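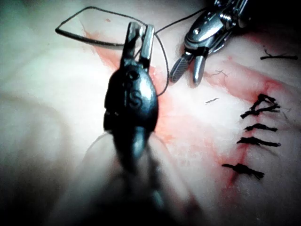

Loops, slack and the tail that got away

Hello from the sewing corner of the Brotden newsletter! I promised last time that I'd write something about thread, and then I kept putting it off, and then I spent a whole Tuesday evening untangling the stuff and decided I had plenty to say after all.

So, loops. A black suture thread lying across pale tissue looks so calm and simple, and then you go to make your wrap and half of it has wandered under the jaws of the needle driver. I have done this more often than I'd like to admit in print. My trouble was always that I left far too much thread out. I'd pull through, feel pleased with myself, and then have this great floppy loop to manage with a grasper while the short tail quietly slid back toward the hole. If you lose the tail you start over, and that's that.

What has helped me most is laying the loop down before I do anything else with it. I put it off to one side, nice and open, let go, and have a look. Where's the long end? Where's the tail? Is anything crossing that shouldn't be? It takes a couple of seconds and it saves me the kind of knot that ends in scissors. I also got into the habit of bringing the driver to the thread (I used to drag the thread all over the place to get it to the driver, which is tiring and makes everything curl).

A few of you wrote in after the May issue to ask about entry points, and whether you really need something resting on the tissue next to the needle. I'd say yes, most of the time! Pale, slick tissue loves to travel. You push, it slides along with you, and your nice square bite comes out slanted and shallow. A bit of gentle pressure close to the puncture keeps it where you want it. 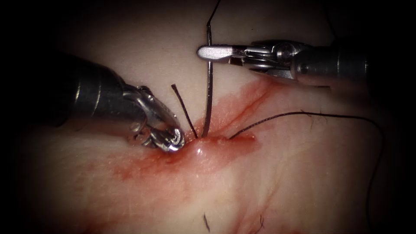
Gentle is the word I'd underline, though. I had a spell of pressing down so hard that I was changing the shape of the very thing I was trying to measure my bite against, and as soon as I let up, the stitch sat somewhere else entirely. Now I press just enough to stop the slide, drive the needle on its curve, and wait until I can see a decent length of it on the other side before I grab. Grabbing right at the point is a terrible habit and it blunts the needle — I have a little tin of ruined ones to prove it.

Now for the messy part. Plenty of people practice on clean, dry, tidy surfaces and then get a shock the first time there's red everywhere. I certainly did. Black thread shows up beautifully against pale tissue, but take it across a bloody cut and you can lose sight of it in a blink. The shine is half the problem, too, with every wet spot throwing light back at you.
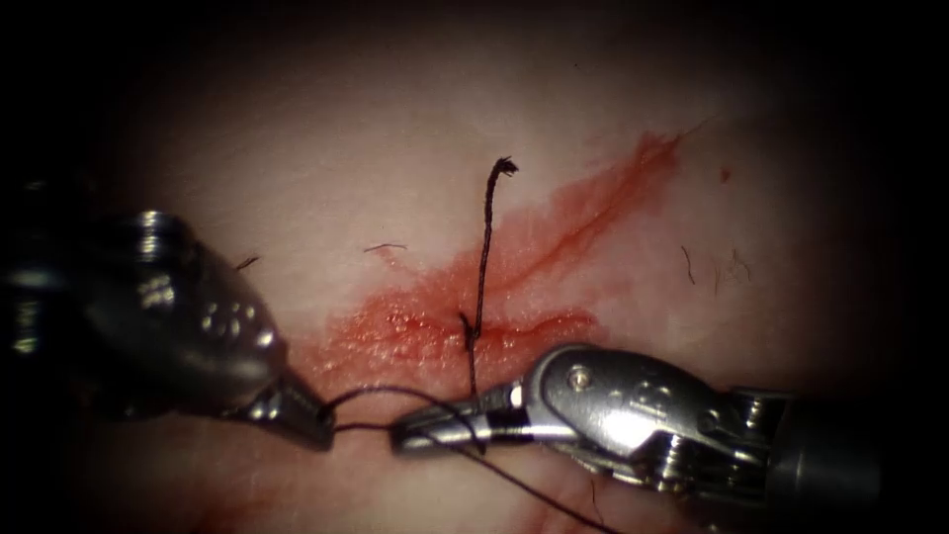 My own fix is to keep the working length out on the clean side as long as I can and to start at one end of the wound, where I can see both edges. Then I look for the darker line of the cut itself and ignore the rest of the red, at least until the first knot is down. After that it gets easier, I promise.

One bit of housekeeping. The Sililine thread order is in, 39 packs this time, and they're on the shelf next to the Flillow trays in the practice room. Please take 2 at the most until everybody's had a turn. We got through nearly 870 stitches' worth of practice on the last box, going by the log sheets, and a good few of those were mine!

The next stitching night is at Halás, room 77, doors open at half past six. Bring whatever you're stuck on. I'll be working on my knots, third throw especially, and I'd be glad of the company.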